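Osmont Tenants and Neighbors Association
Minutes of the June general meeting

Held Wednesday at 7:00 p.m. in the ground floor meeting room, Osmont building.

The chair opened the meeting at 7:05. Apologies had been received from the member for the top floor and from the building manager, who sent a written report. A quorum was present.

1. Minutes of the last meeting

The minutes were accepted with one correction. Under item 4, "rear gate" should read "side gate." The rear gate has not had a lock problem.

2. Matters arising

Side gate. The closer has been replaced and the gate now shuts by itself. A member from the second floor said it shuts too hard and can be heard in the bedrooms on that side. The secretary will ask for it to be adjusted. If that cannot be done, a rubber stop is to be fitted.

Mailboxes. Two boxes still have the old cylinders. The households affected have been told and are to collect new keys from the office.

Bike storage. The clear-out notice went up as agreed. Bikes without a tag at the end of the month will be moved to the basement cage and held there. One member asked how long they would be held. The last rule on this was made before the cage was built and does not mention it. The chair will bring a short wording to the next meeting.

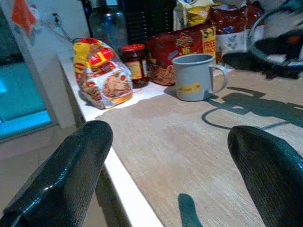

3. Manager's report (read by the secretary)

The boiler service is done. One pump was noisy and has been rebalanced. No parts were needed.

The hallway lights on floors three and four will be changed over next. Residents on those floors will get a note under the door the day before. The work should take a morning for each floor.

The elevator inspection passed. The phone inside the car was tested and connects to the right number, which it did not do last year.

There have been more complaints about bags left beside the trash chute. The manager asks that large items go down to the yard. A member said the yard door is often locked in the evening and people do not want to carry the bags back up. The secretary will ask for the door to be left open until 9:00 p.m. on collection nights.

The report was accepted.

4. Laundry room

This item took up most of the meeting.

The present contract with Bralero ends this summer. Bralero has offered to renew on the same terms with the same machines. A second offer has come in from Worku, who would put in new machines and take payment by card as well as coins. Both offers had been sent out with the agenda.

Points in favor of staying with Bralero: the machines are old but they work, repair calls have been answered within a day or two, and there would be no changeover period. The price per wash would stay as it is until next summer.

Points in favor of Worku: the new machines use less water, the dryers are larger, and members would no longer need to keep a supply of quarters. Worku would also repaint the wall behind the machines after fitting.

Several members were concerned about the card system. Some older residents do not use cards for small payments and would want to be certain that coins will be taken for the full length of the contract. The Worku offer says coins "where practical." The meeting felt this was not clear enough. Another member asked what happens when the card reader is down and the coin slot is full, as has happened at another building on the street. The offer does not say.

A member from the first floor asked about noise. Her apartment is next to the laundry room and the spin cycle can be felt through the floor. She would support any machine that is mounted on pads. Bralero's machines are not. The secretary had asked Worku about pads and was told they can be supplied, but no price was given.

There was some talk of opening hours. The room now closes at 10:00 p.m. Three members wanted it open later and the first floor member did not. It was agreed to leave the hours alone until the contract is settled — one thing at a time.

A fee of $389 would be due to Bralero for removal of the old dryer venting if the association changes company. This had not been in the papers and was raised at the meeting from the text of the old contract. The chair said Worku should be asked whether they would cover it.

Decided: no vote at this meeting. The secretary is to write to Worku with questions on coins, breakdowns, pads and the venting fee, and to ask Bralero whether pads can be put under the present machines. Answers to be sent to all members one week before the next meeting, when the vote will be taken.

5. Accounts

The balance in the general fund was read out. The reserve stands at $2,000, unchanged since the last meeting. Spending in the period was on the gate closer, stamps, printing and light bulbs for the meeting room.

A member asked whether printing could be cut by sending the agenda by email. Most households have given an email address. It was agreed that paper copies will go only to those who ask for one. A sheet for this will be put up by the mailboxes.

The accounts were approved.
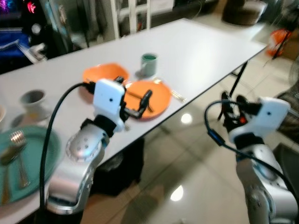
6. Courtyard planting

The planting group reported that the two beds along the south wall have been dug over. The soil is poor and full of rubble on the side nearest the street. They asked for $100 for compost and for a longer hose, as the present one does not reach the far bed.

One member asked whether the far bed should be planted at all, given that the wall above it may need work. The manager's report does not mention the wall. Others said the bed should be planted with things that can be moved if scaffolding has to go up. The planting group was content with this and will use herbs and low shrubs there, with the climbing roses going in the near bed.

Proposed, seconded and carried: $100 for compost and a hose. One member abstained.

Watering in July and August will be by rota. The list will go up beside the yard door. Residents who will be away should cross themselves off early so that gaps can be filled.

7. Summer lunch

The lunch will be held in the courtyard, with the meeting room kept free in case of rain. Last year there were too many desserts and very little else. This time each floor will bring one kind of dish: salads from the first floor, hot dishes from the second, bread and cheese from the third, desserts from the fourth. Drinks will come out of the general fund.

The neighboring building, Istitz, will be invited again. Their association lent the grill last year and has offered it again. It needs a new gas bottle, and it was agreed that Osmont should pay for that.

Music is to stop at 8:00 p.m.

8. Any other business

Packages. Deliveries are being left in the lobby and one has gone missing. Members were reminded that the office will hold packages during office hours if the name is on the list. A shelf behind the office door was suggested. The secretary will ask the manager.

Smoke alarms. A resident on the third floor said her alarm chirps at night and that a new battery did not stop it. Another member had the same trouble, and in that case the whole unit was past its date. Residents should look at the date on the back of theirs and tell the office if it has passed.

Parking. The painted line by the loading space has worn off — cars are being left over it. Carried over to the next meeting.

9. Next meeting

Same room, 7:00 p.m., on a Wednesday in July to be fixed once the replies on the laundry room are in. Items for the agenda should reach the secretary in writing.

The meeting closed at 8:50 p.m.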